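The repair sticker on the box

The hardware store in Gilach where I buy most of my household stuff has started putting green stickers on the small appliances. Toasters, hair dryers, desk fans, kettles. Each sticker has a wrench on it and a score out of 100, and the score is supposed to tell you how easy the thing will be to fix when it breaks. I noticed them in April while I was looking for a fan, and I stood in the aisle for a good while reading boxes and getting more and more annoyed.

I should say up front that I'm in favor of fixing things. I have glued the same chair more times than is sensible. I own a soldering iron and use it badly. So when a program comes along that promises to make repair easy and normal, I ought to be the person cheering. I have tried to be that person and I can't manage it.

The program is called Pant, and stores can sign up for it, as Kamley did here. The makers fill out a form about their own products. Is there a manual? Are there spare parts? Can the case be opened with ordinary tools? The answers get turned into points, the points get added up, and a sticker comes out the other end. A manufacturer that answers the form nicely ends up with a nice green number. I have read the leaflet at the register front and back, and I couldn't find any place where it says that a human being picks up the product and tries to fix it.

That bothers me more than anything else about it. We have a score for repair with no repair in it.

What gets points

Take the manual question. I looked up the manual for a fan with a very good score, made by Dernano. There is a manual, sure enough, and it's easy to download. It tells you to keep the fan away from bathtubs. It tells you how to click the base onto the pole. In the section on problems it says that if the fan doesn't turn, check that it's plugged in, and if it still doesn't turn, contact an authorized service center. As far as I could find, the nearest one to Gilach is a mailing address.

The leaflet gives full credit for that. A manual exists and the public can get it. It never asks if the manual would help you fix anything.

Or take spare parts. I called Dernano's parts line on a Friday and asked for the switch on that same fan. The person who answered was friendly and patient and told me the switch doesn't come by itself. It comes as part of the upper housing, together with the motor, the wiring and the plastic shell. The upper housing costs nearly as much as the fan. I asked how long it would take and was told up to 9 weeks, and that I'd get an email if it was going to be longer.

By then it would be fall. I said I'd think about it.

So the part is "available." I don't think anybody lied on the form. If you ask a company whether parts are available and the company has a warehouse with a few upper housings in it, then yes is a fair answer. But a shopper in the aisle reads that green number and pictures a little switch in a little bag for the price of a sandwich. The people who designed the sticker must know that's what we picture. It's what makes the sticker worth printing.

The screws question is the one that made me laugh. Products get credit if you can open the case with a regular screwdriver, and I agree that matters. I've cracked enough plastic shells with a butter knife to have strong feelings about hidden clips. But opening is the first minute of the job. You can have the friendliest screws in the world and find a solid lump of glue underneath.

Who is this for, exactly?

There are people who can fix a hair dryer with the parts spread out on a towel, and I've watched them do it, and it's a pleasure to see. They don't need the sticker. They look at the underside of the thing, shake it, maybe look up a teardown video, and they know more than the form does. They buy broken ones on purpose.

Then there's everyone else, and everyone else isn't going to fix the hair dryer. I don't mean that as an insult. They have jobs and kids, and nobody ever showed them how a meter works, and they've been told since childhood that opening anything with a cord will kill them. (Sometimes that's even true. Please leave microwaves alone.) For these people a repair score would only mean something if there were somebody nearby to do the repair, for a price that makes sense next to a new one.

When I moved here there were 2 shops in town that fixed small appliances. One is a nail salon now and the other does phone screens. I asked the phone place if they'd look at a fan and they said they'd have to charge me the same hourly rate as a phone, and to be fair to them, why wouldn't they? The rent is the same whether there's a phone or a fan on the counter.

I don't see what a sticker does about that. You could give every fan in the store a perfect score and the labor would still cost more than the fan. The trouble is mostly that new things are very cheap and that the time of a skilled person isn't, and I wouldn't want the skilled person paid less. A label program can't touch either side of that, and I suspect this is part of why companies are so relaxed about joining one.

I've heard the reply that labels work slowly, that they nudge the makers, that a company with a poor number will be embarrassed into doing better. Maybe. I'd like to see it happen once. What I saw on the shelf at Kamley was that the products with poor numbers had no sticker at all, as joining is up to the manufacturer and so is showing the result. The absence of a sticker doesn't embarrass anyone. It looks like a box.

And even where a company does want to raise its number, the cheapest way up is the form. Post a longer PDF. List the housing as a spare. Swap one odd screw for a common one. I would do the same if it were my job and my boss wanted green by the end of the quarter.

The small stuff

The part of this that gets left out completely is how small everything has become. When people talk about repair they talk as if the thing inside the case will be a fuse or a belt, something you can name and hold up to the light. Plenty of what fails now is a tiny component on the end of a thin wire, and you can have it right there in your hand and still not know which bit is the bad one or what to type into a search box to get another. 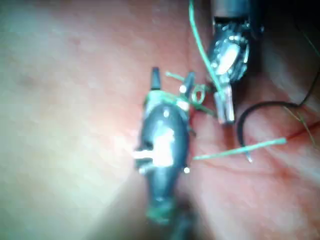

What I'd ask for in its place

I don't love essays that complain and then go home, so I'll say what I would trust.

First, I'd want somebody to buy the product at a store, like a customer, and break it in the ordinary way. Burn out the switch. Fray the cord where it meets the body, which is where every cord I've ever owned has gone. Then hand it to a person of average skill and write down what happened. How long did it take, what did the part cost, did it work after. Print that on the box. "Cord replaced in an evening, part cost about a third of the price" would tell me more than any number.

Second, I'd want the price of the usual parts on the label next to the price of the product. This one would be nearly free to do. Companies know what their parts cost. If the switch only comes with the whole upper housing, then the label should say so, and I could stand in the aisle and decide for myself how I feel about that.

Third, a longer warranty. I think this one would do more than the others put together. A company that had to stand behind a fan for 5 years would become very interested in switches. It would find a way to sell them separately, or better, it would find a switch that lasts. I notice that the warranty on the Dernano fan with the lovely score is the shortest one on the shelf. If the thing is so easy to fix, I'd like to know why they're in such a hurry to stop being the ones who fix it.

I brought some of this up with a friend who works in retail, and she said I was being unfair, that a weak label is better than none and you have to start somewhere. I've gone back and forth on this. My trouble is that a weak label uses up the room a strong one would need. Once there's a green wrench on the box, the subject feels handled. The store can say it has a repair program, the company can say it was scored, and the shopper can feel a little bit good about a fan that's going to the dump in the same number of summers as the last one. Try to come back later and ask for parts prices, and you'll be told that there's already a sticker for that.

I may be wrong. If Pant starts opening up products and publishing what it finds, I'll happily take back most of this, and I'd even look at the number first. Until then I'd tell anyone shopping for a small appliance to ignore the wrench and do what I ended up doing. Call the parts line before you buy - it's usually on the back of the box - and ask for the piece most likely to go. See if they have it, what it costs, and whether it comes alone.

I tried it with three companies. I bought a fan from the one that had the switch. It didn't have a sticker.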